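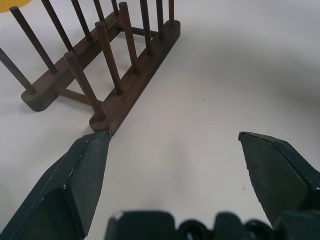

Ruangrit House Residents' Kitchen and Common Rooms Group

Minutes of the May meeting, held Friday at 7:00 p.m. in the second-floor lounge

Present: Sibusiso Joubert (chair), residents of units 1A, 1C, 2B, 2D, 3A and 4C. The resident of 3D took notes.
Apologies: 1B, 4A.

1. Minutes of the last meeting

Read and approved with one correction. Item 5 should say that the side gate is locked at 10:00 p.m., not 11:00 p.m. The copy on the notice board will be replaced.

2. Matters arising

Hallway light on the third floor. Fixed by the building office. 3A reports that the new bulb is brighter than the old one and shines under the door at night. The chair will ask if a softer one can be fitted.

Lost mail. 2D received the missing package from the unit of the same number in the building next door. The building office has been asked to put our street number on the outside mailboxes in larger figures. No answer yet.

Piano. The family who offered to take it have changed their minds. It stays in the lounge for now. 1C asked that people stop leaving plants on it, as the lid has a water ring.

3. Shared kitchen

The group went over the kitchen rules, which were last changed before several current residents moved in. After some discussion the following was agreed:

Dishes are to be washed and put away the same evening. Items left on the dish rack overnight may be moved to the box under the sink. Items left in the box until the next meeting will be offered to anyone who wants them.

Wooden racks, boards and spoons are not to be left standing in the sink or put in the dishwasher. 2B has offered to oil the wooden things twice a year if the group pays for the oil. Agreed.

Labels are required on all food in the refrigerator. Name and unit number is enough. 4C asked if dates should be added too. Most present felt this would not be kept up, and it was left as a suggestion.

The left-hand burner on the stove is slow to light. Residents are asked to turn the gas off and wait before trying again. The building office has the repair on its list.

4. Dishwasher

The dishwasher has stopped partway through the cycle several times this month. Tollico sent someone to look at it. Their written report says the drain pump is worn and gives a price of $90 for the visit, which has been paid, plus the part and labor if we go ahead.

1A asked whether it would be better to replace the machine. The chair said the report does not recommend this, and the door seal and racks are in good order. 2D was against spending on repairs again after last year's work on the same machine. It was pointed out that last year's work was on the control panel.

Vote on going ahead with the repair: carried, with 2D against. The chair will call Tollico on Monday morning and post the repair time on the kitchen door. Dishes will need to be done by hand until then.

5. Money

The balance in the common rooms account stands at $1,324 after the Tollico visit. Dues have come in from all units except one, and the chair is in touch with that resident.

The group discussed how much to keep in hand. The rule book says we should be working toward a reserve of $3,000, and we are well short of it. 3A proposed raising monthly dues by $2 per unit. 1C felt the increase was too small to make a difference and would mean changing everyone's standing payments for very little. 4C said a small increase now was easier to explain than a large one later. No decision. The chair will write out both options, one with the small increase and one with a single yearly payment, and send them around before the next meeting.

Receipts should go in the envelope in the desk drawer, with the unit number written on the back. Two receipts from the spring cleaning day have no name on them. If they are yours, please tell the chair.

6. Laundry room booking

The paper sign-up sheet keeps going missing. 2B has been trying Jivby, a booking app, with her own phone and showed the group how it works. Each resident picks a slot and gets a message before it starts. Concerns raised: the resident of 1B does not use a smartphone, and some people did not want to give out a phone number.

Agreed to try Jivby for one month alongside a new paper sheet, which will be taped inside the cupboard door. Anyone booking on paper should also tell 2B so she can block the slot. Evening slots are limited to one per unit per week during the trial.

3A asked again that people empty the lint filter after each load.

7. Courtyard

The raised bed nearest the bicycle stand is free. 4C and 1A would both like it and have agreed to split it. Tomatoes and beans are fine. Mint must be in a pot.

The hose leaks at the tap end. 1C has a spare connector and will fit it. The Prultus compost bin ordered in the winter has arrived and is in the shed, still in its box. It needs two people to put together. 2D and the chair will do it next weekend if the weather is dry. Cooked food, meat and bread do not go in the compost.

Bicycles with flat tires and no tag have been moved to the back wall. Owners have until the end of the month to tag them.

8. Noise

One written complaint was received about music in the lounge after quiet hours. The chair has spoken with the people involved and considers the matter closed. Residents are reminded that quiet hours begin at 10:00 p.m. on weeknights and that the lounge windows should be shut by then.

9. Any other business

4C asked if the lounge could be used for a birthday lunch. Agreed, provided the room is put back as it was and the date goes on the wall calendar.

1A would like to start a shelf for books and puzzles by the stairs. No objection. The fire door must not be blocked.

The spare key to the shed is not on its hook. Please check your pockets and coat drawers.

Actions

Chair: call Tollico, send out dues options, ask about third-floor bulb, follow up on mailbox numbers.
2B: set up Jivby trial and new paper sheet, buy oil for the wooden kitchen things.
1C: hose connector.
2D and chair: compost bin.
3D: replace corrected minutes on notice board, type up kitchen rules.

The meeting closed at 8:40 p.m. Next meeting in the lounge, same time, date to be posted on the kitchen door.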